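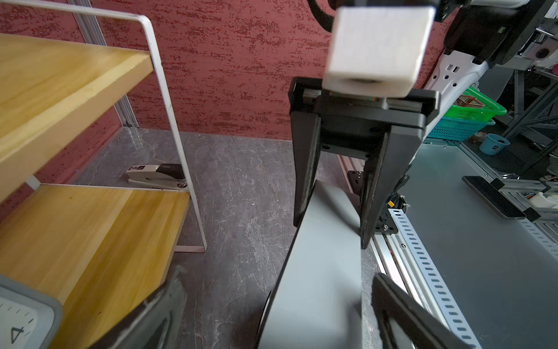

Wrist view at the Ristura open day. Stapler on the floor under the lower shelf, two arms above it.

Notes from the Ristura open day, 21 August 2018. I went for the shelf cell, so this thread is mostly the shelf cell.

The cell is a two-arm setup with red walls, a stone-look floor and a small shelf unit on one side. The task on the sheet by the door: find an object on the floor, pick it up, put it on a shelf. The object for my slot was a stapler.

Zhuoran Xia ran the session. She wrote the grasp planner and answered questions while it was running, which I appreciated. Most of what follows is from her, with my own notes mixed in.

Why a stapler: it is long, narrow, heavier at one end and has a hinge. Grip it too far toward one end and it tips. Grip it across the hinge with too much force and the top half moves relative to the base. A box of the same size tells you very little by comparison.

Why the floor: reach. The arms were set up for table work, and floor height is near the bottom of their range. The wrist has few good poses left down there, and the shelf takes away several of those.

Logged floor picks so far: 3,197. Success rate over the full log is 81 percent. She was clear that a pick counts as a success only if the object ends up on the shelf and stays there after release. 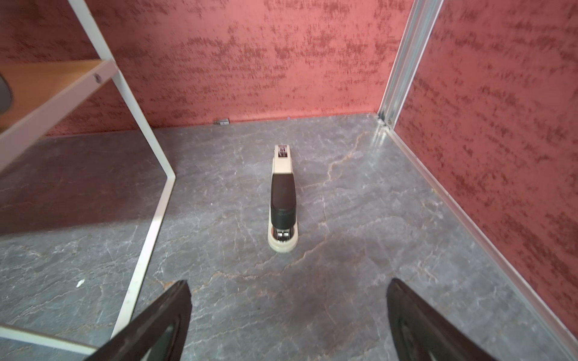 Approach direction matters more than I expected. With the fingers lined up along the length of the object they can straddle the end, but the contact patch is short. Turning the wrist to close across the middle gives a better hold and costs time. The planner scores both and picks one. You can follow the scores on the operator's monitor.

Time limit per attempt is 40 seconds, planning included. After 4 failed closes the cell stops and asks for a person. Somebody in my group asked if the limit could be raised. It can, but then the numbers can't be compared with the older log.

On the floor pattern: I asked if the veining bothers the vision. Zhuoran said it did at first - the segmentation kept proposing pieces of floor as objects. They fixed it with more training images on the same surface. Shadows from the arm are still a problem at low heights, where the shadow moves along with the camera.

Precious Joubert from Dellholm was in the same group and asked about finger wear. They replace fingers on a schedule, by hours and not by looks. Dellholm goes by measured tip width. Both seemed sure of their method and neither had data on the other.

Other stops, briefly. Amero had a bin-sorting cell that I only saw from the hallway. Ndlovu gave a talk on cable routing along moving joints, with good slides on bend radius. I would sit through that one again.

Two things I did not get an answer on: how the planner handles an object lying partly under the lower shelf, and whether the two arms share one collision model or check against each other separately. I have sent both questions by email.

Next open day is in September. Slots for the shelf cell are short, so sign up for two in a row if you want to ask anything.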